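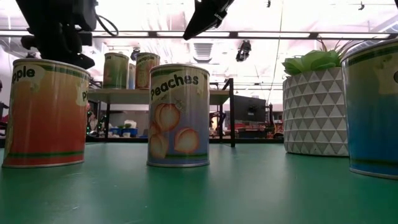
By the Program Coordinator, Wasance Family Pantry

Frequently Asked Questions

What is Wasance Family Pantry?
We're a small nonprofit that packs weekend groceries for families in Cimberg and Unov – free, no strings attached! Last school year we helped 307 families, and we would love to meet yours.

Who can sign up?
Any household with a child under 18 at home, including foster families, grandparents raising grandkids and families in temporary housing. We don't ask for pay stubs. If you tell us you need groceries, that's enough for us.

How do I sign up?
Stop by the Asamoah Street door any Wednesday and fill out the one-page form (it really is one page, front side only). You'll go home with your first box the same day.

What if I can't get to Asamoah Street?
We deliver! There are 4 delivery routes right now, two in each town. Check the delivery line on your form and we'll call you with a time.

What comes in a box?
Every box has something for breakfast, something for dinner and plenty to snack on, and the mix changes all the time depending on what comes in. Canned goods are the backbone. A few cans together on a shelf, like the three metal ones here, may not look like much, but add rice and an onion and you've got supper going.
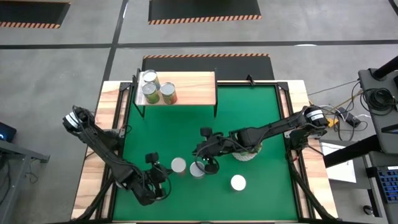

Food allergies are something we take seriously, so please list them on your form and we'll pack around them. We can do nut-free, gluten-free and dairy-free boxes most weeks. Labels are worth a second look at home too, especially on a can like the one at the back of that group on the shelf, with its label partly hidden – give it a turn and read the whole thing before you open it.

Can I donate food?
Yes, please! Unopened, undamaged and in date is all we ask. Fruit in juice, canned chicken and low-sodium soup go fastest.

Is money useful too?
Very! A gift of $240 stocks one family's weekend boxes for a full school year, and our fall drive has already brought in over $2000. Gifts are tax deductible and we'll mail you a receipt in January.

Can my kids help pack?
Ages eight and up, with a grown-up along. Wear closed-toe shoes and come hungry, there are usually muffins.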